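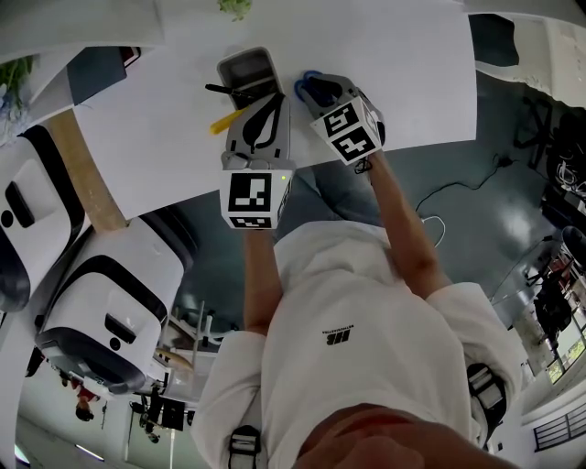
Comparing two finger sets on the Protau hand grippers takes one operator, one clear table and most of a morning. This section covers the side-by-side trial, in which the operator holds a gripper in each hand and works through the same set of tasks with both. It assumes you have already paired the grippers (section 3) and adjusted the head camera (section 4). Both grippers stay over the white tabletop for the whole trial, with the marker cubes at the back left uncovered so that the camera can follow them. A sleeve that rides down over a cube will spoil a run as surely as a flat battery, so if you wear long sleeves, check the cuffs before each task.

5. Side-by-side finger trial

5.1 What you need

Two Protau hand grippers, charged
One Ultholm head camera with its shoulder harness
The finger sets to be compared, with their screws
A 2 mm hex key
The Catdale object kit, or your own objects (see 5.4)
A plain, matt tabletop
A printed score sheet for each finger set

Note: Zelenák fingers are sold in pairs. Fit both fingers of a pair to the same gripper. A mixed pair will close off centre and the width reading will be wrong.

5.2 Preparing the table

1. Clear the working area. Small items may stay at the far side of the table as long as you can complete every task without reaching over them.

2. Wipe the surface with a dry cloth. Do not use polish. Reflections from a shiny top are the most common reason for lost markers.

3. Set the height so that your forearms are just above the surface when you lean forward a little. If you have to stoop, raise the table.

4. Close any blind that lets direct sun fall on the tabletop. Daylight from the side is fine.

5. Put loose cables where you will not step on them. You will be looking down at your hands and will not see your feet.

Caution: Do not run the trial with a cable looped round your wrist or forearm. If a gripper is on a wired supply, leave enough slack to reach the far corner of the table.

5.3 Fitting the fingers

1. Switch both grippers off.

2. Undo the two screws at the root of each finger and lift the finger straight out. Keep the screws. Screws from the older finger sets are shorter and must not be swapped.

3. Push the new finger in until it stops. There should be no gap at the root.

4. Tighten both screws until they are snug. They go into plastic and will strip if forced.

5. Close the jaws by hand. The tips should meet along their whole length. If they touch at one end only, loosen the screws, hold the jaws shut and tighten again.

6. Switch on and wait for the status light to settle.

7. Run Zero Width from the Tools menu, first with the jaws shut and then fully open. Do this every time you change fingers, even if you are refitting a set you used an hour ago.

Note: The fully open reading should be within 2 mm of the figure on the finger packet. If it is not, repeat step 7. If it is still wrong, the finger is seated badly or the slide is dirty (see section 9).

5.4 Choosing the objects

The Catdale kit contains 21 objects and is what we used to set the reference scores at the back of this manual. Using the full kit lets you compare your results with ours. If you only want to know which fingers suit your own work, use your own objects and ignore the reference scores.

When choosing your own, include something thin that lies flat, something with a loop or handle, something soft and something heavier than you expect to need. Pens and scissors are good tests. A pen rolls away from a badly aimed tip, and a scissor handle can be held through the loop or across it, which shows up differences between wide and narrow fingers very quickly.

Do not use open blades, glass, or anything weighing more than the limit on the gripper label.

5.5 Running the trial

1. Put on the harness and camera. Tighten the shoulder straps evenly. The camera should not shift when you nod.

2. Pick up the grippers. Set A goes in the left hand and set B in the right for the first half of the trial.

3. Look down at the table and check the preview. Both marker cubes should be outlined. If one is not, tilt your head before you move your hands.

4. Press Start. Wait for the double beep.

5. Pick up the first object with the left gripper, lift it to the height of your elbow, hold it for a slow count of three and put it back down.

6. Do the same with the right gripper.

7. Repeat until each gripper has made ten attempts at the object. Take turns between hands. Do not do all ten on one side, as your aim improves with practice and the second hand will look better than it is.

8. Press Pause, fill in the score sheet, and move to the next object.

9. When every object is done, swap the finger sets between the grippers, run Zero Width on both, and repeat from step 4.

Step 9 doubles the length of the trial and people are often tempted to leave it out. Please don't. Most operators are better with one hand, and without the swap you cannot tell a good finger from a good hand.

Take a break of at least five minutes after every 70 attempts. Tired hands squeeze harder, and this hides slipping.

5.6 Scoring

Write one of the following on the sheet for each attempt:

2 – held without slipping for the full count
1 – held, but the object turned or slid in the jaws
0 – dropped, missed or needed the other hand

Score what happened, including your own mistakes. If you knocked the object off the table with your elbow, mark the attempt V (void) and do it again. Anything else counts.

If two people are sharing the trial, each should do a complete set of objects. Do not split the objects between you.

5.7 When something goes wrong

The preview loses one cube when the grippers are close together.
One gripper is hiding the other. Keep a hand's width between the cubes. For tasks that need both tips on one object, come in from opposite sides.

The preview loses both cubes.
Check that the camera is pointing at the table and that the lens is clean. If the room lights have changed since you started, run Exposure again from the Camera menu.

The jaws feel stiff after a finger change.
A screw is probably too tight or a finger is rubbing on the slide. Remove the finger and refit it.

Error 403 appears when you press Start.
The recorder has not been unlocked for this user. Log in again with a trial account. Guest accounts can use the preview but cannot record.

The width reading drifts during the trial.
Pause, release the object, close the jaws and run Zero Width. Note the attempt number on the sheet. If it drifts a second time, stop and check the slide.

5.8 Finishing

1. Press Stop and wait until the file has been saved before you switch anything off.

2. Put the grippers down with the jaws slightly open. Fingers left shut for days take on a flat spot.

3. Wipe the pads with a damp cloth and let them dry in the open.

4. Add this trial's attempts to the total on the finger packet. Zelenák pads should be replaced after 2,000 attempts, or sooner if you can see a shiny patch at the tip.

5. Take off the camera and harness last, holding the camera in one hand while you undo the straps.

Changes to this section

July: step 9 of 5.5 added at the request of Petronella Mahlangu. The break rule in 5.5 and the note on short screws in 5.3 are from Keyvan Mohammadi. Corrections to the score sheet are listed in section 11.

Next: 6. Exporting and reading the results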